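Magazine > Home & Rooms > Soft Furnishings

Filed under: Fabric, Pattern, Living With Old Stuff

Three Florals, One Chair: The Case for Letting Prints Pile Up

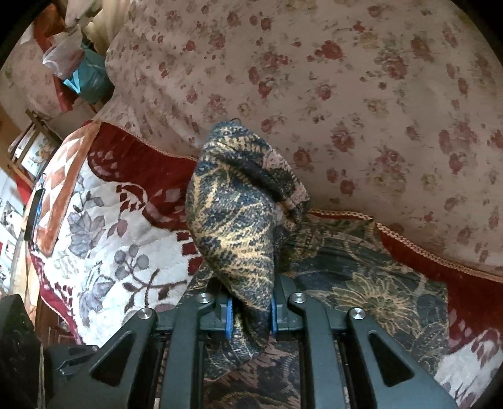 Can you really put two or three flowered fabrics in the same corner without it looking like a yard sale? You can, as long as one of them is dark, one is pale, and the flowers are different sizes.

That's most of the rule. The rest is washing, folding, and a bit of nerve.

I came to this the slow way. Years of plain throws. Oatmeal, gray, a sort of wet-cement color I bought twice by mistake. Then a move, a smaller front room, and boxes of cloth that had been my aunt's – curtains, runners, odd lengths, a scarf or two, nearly all of it flowered. No closet for it. So out it came, onto the furniture, and it stayed.

Start with the pale one

The seat fabric does the heavy work. Small roses on a pinkish beige, sage leaves, little buds in between – the kind of print every third guest room had at one time. On its own it goes sweet very fast. People put a white cushion on it and it goes sweeter.

What it wants is something dark thrown right up against it. Navy, a green that's nearly black, gold in the pattern. A tapestry cloth with big blossoms, sunflower size, leaves as long as your hand. Next to that the small roses calm down and start to read as a color. Stand in the doorway and squint. If you see one soft pink shape and one dark shape, you're done. If you see confetti, the prints are too close in size and one has to go.

Small accents last. A navy and tan paisley sort of thing, knitted or woven, bunched up or folded, doesn't matter much. It picks up the dark from the throw and the warm from the gold.

Where to find the dark ones

Harder than the pale ones. Pale florals turn up everywhere, in bags, for nothing. Good dark tapestry gets snapped up by people making bags out of it.

I do the remnant bins at Huller, the big one out past the ring road, first thing. They cut the upholstery ends and roll them with a rubber band and don't label half of it. Bring a tape. I paid 16 dollars for a length with gold leaves on it that covers the whole seat of a loveseat and hangs down the back. Their proper rolls are nice, out of my range.

Brandcombe is the other one, a mill shop really, weekdays only. Heavier goods, stiffer. Their stock list ran to 2,724 patterns when I last looked and I got through the Bs. Ask for seconds. A second there usually means one slub near the selvage that you will never find again once it's on a chair.

Flea markets for the small pieces. Feel everything. Synthetic tapestry has a squeak to it when you rub it between finger and thumb, and it slides off the arm of a chair all day long, you'll be picking it up forever. Cotton with some wool in it grips.

Washing, quickly

Shake it outside. Then again. Old tapestry holds more dust than a rug.

Test a corner with a damp white cloth before anything goes near water. Navy is the worst for bleeding, dark red next. If the white cloth comes away blue, that piece gets aired and brushed and nothing else. If it's clean, cool water in the tub, a small squirt of wool wash, press it down with flat hands, no wringing. Roll in a towel. Dry flat, in shade. I dried one on the line in full sun and it has a stripe now.

Knitted pieces the same but support them underneath when you lift, the weight of the water pulls them long. Snip loose threads, don't tug. Hanging loops you can leave on if they're useful, or unpick with a seam ripper.

Upholstered backs you can't wash, obviously. Vacuum with the brush head through a bit of old stocking. Blot spills, cold water, no rubbing – those little printed roses go fuzzy if you scrub and they don't come back.

Folding vs. dropping

Magazines fold the throw in thirds and hang it over one arm like a hotel towel. Fine for a plain throw. With a big pattern you lose the whole flower, you get half a petal and a stem.

I like to drop it. Pinch the cloth in the middle, lift it till it hangs in a twist, lower it to the seat and let go. It lands how it lands. Pull one edge out so a full blossom is facing the room. Takes seconds. If it looks wrong pick it up and do it agian. The pieces that never look right dropped are the stiff ones and those you can tuck – down behind the seat cushion, a good deep fold so it stays.

Same for a small accent piece. A flat square of paisley on a flowered throw disappears. Bunch it, and the folds make shadows, and now there's an edge to see.

Lamps matter more than paint

Overhead light kills dark tapestry. Goes to mud. One lamp low and to the side, warm bulb, and the gold comes up. I have a little clip lamp from Zivside on the bookshelf, 13 dollars, ugly, pointed at the wall behind the chair. Does more for the fabric than the paint did, and the paint took a whole weekend.

Walls – keep them quiet if you're nervous. Putty, a flat cream. Or go the other way, a deep green, Andrade does one in chalky finish that picks up the navy-green in this kind of cloth very well. Needs two coats, they say one.

When to swap

Dark pieces come forward in October and go back in the chest when it's too hot to look at them. Cedar blocks, not mothballs, the smell never leaves. Refold along diferent lines every time or the creases wear through to white. My aunt had a runner with 50 years on one crease and it came apart in my hands like a perforated stamp.

The pale chair stays pale all summer, and gets a striped cotton over the arm where the cat sits.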